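Huet handheld gripper kit – worth it for thin sticks and rods?

Posted in Workshop Robotics > Kits and Grippers

Wulwood_Pete
Hi all, first post so be gentle. I run a tiny business making plant supports and I'm looking at the Huet handheld gripper, the one Turnano sell as a kit with the spare fingertips and the carry case. The idea is that I do the job by hand with the gripper a couple of hundred times, record it, and then train an arm to do it for me later on.

My parts are thin, straight and a bit ridged, and they need to be picked up and stood on end. Everything in the shop's own videos is mugs and blocks, which tells me nothing. Has anyone used it on sticks? Do they stay upright or do they swing about? I've also been quoted for the Veletti one, which is dearer, and I can't work out what the extra money buys. I'd like to order by Friday if I can, as the bundle price ends then.

4 replies – sorted by most helpful

Raphaël Lacroix
I've had the Turnano kit since August and most of what I do with it is long thin stuff, so I can help a bit. Short version: yes, it'll hold a stick upright, but the way you close the jaws matters far more than I expected when I bought it.

The fingertips are two chunky black blocks, mirror images of each other, and the stick sits in the narrow gap between them. My first go at it was hopeless. I was grabbing with the very tops of the tips and everything pivoted like a seesaw. Let the end of the stick go down into the gap before you squeeze and you've got a lot more to hold on to. I work over a plain white table, as dark parts show up nicely against it, and I keep my bits in a clear divided organiser off to one side.

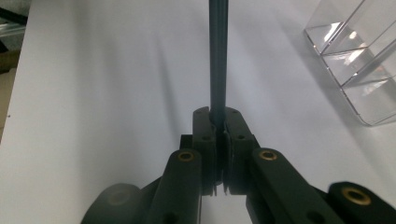
What I'd check before you order

Grip on ridged parts. Ridges running lengthwise have been fine for me. Ridges going round the part are another matter, the stick tends to settle on one and tip over slightly. If yours go round, ask Turnano whether they'll send you the soft tips to try (they did for me, I just had to pay the postage).

The linkage. All the arms pivot on rings and it does need a look every now and then. Mine went a bit stiff after 1906 grips – the counter in the software told me, I'm not that sad – and a drop of light oil sorted it. Don't overdo the oil or it finds its way on to the tips and then you really will be dropping sticks.

Screws. Check the fingertip screws on the day it arrives. One of mine was barely in! I do them up again at the start of each week now and haven't had one wander since.

How many recordings. You said a couple of hundred. I did 200 for my first part and the arm was OK on straight picks and rubbish whenever the stick was lying at an angle. I went back and did another 123, nearly all of them at silly angles, and that helped more than the whole first lot had. So I'd mix your angles up from the very beginning and save yourself the second weekend.

As for Veletti, I borrowed one for a fortnight. It's lighter and the trigger is lovely, my wrist was much happier by teatime. The grip on thin parts felt the same to me though, and the spare tips cost a fair bit more. If you're going to be recording all day every day I'd think about it. For a small shop I'd buy the Huet again.

One moan: the instructions are dreadful. The page on fitting the tips has left and right swapped, or it did in my copy. Go by the shape of the blocks, the outer edges aren't the same when you see them from the front.

dobbin_h
dont bother with either, just make a jig and a chute. sticks all the same length dont need a robot. did ours out of scrap

Marjorie T
I'd partly agree with dobbin if the parts really are identical, but Pete says ridged, and natural canes are never the same twice. We tried a chute and spent half the morning unjamming it.

Two small things to add to Raphaël's answer. Watch your shadows. We had a lamp behind us and our recordings from the afternoon looked nothing like the morning ones, and the arm got in a proper muddle. Fix your lighting first and leave it alone. Also, ring Turnano instead of emailing – I had an email sitting with them for ages and then a very nice chap sorted it in one phone call. They did extend the bundle price for us when we asked, so I wouldn't panic over Friday.

Wulwood_Pete
Thanks all, really useful. Mine run lengthwise so that's a relief. I'll ring them in the morning and ask for the soft tips as well. Raphaël, which oil did you use?

Raphaël Lacroix
Just ordinary sewing machine oil, one drop per pivot, and wipe off what's left.

Page viewed 2227 times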